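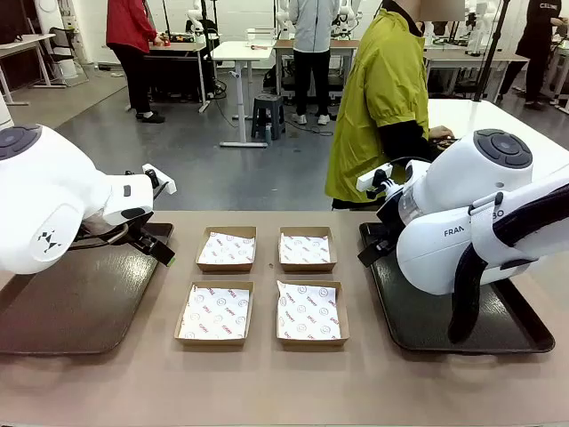
Two arms, two dark trays, four lined cardboard trays between them.

How to share a packing table with a pair of robot arms
Reading time: 1 min
Print | E-mail this page

1. Set the cardboard trays out in a square, liners in. Corners that stick up get pressed down by a human, which is now a job.
2. Wipe up crumbs. The arms don't care. Milagros Cabrera does.
3. Stand behind the table and start a run of 16. Keep your sleeves out of it.
4. Log every stop, including the ones you caused.

Expect to lift less and watch more. At Hullari we asked for a chair in October and are still watching on our feet.

This site uses cookies. Accept | Settings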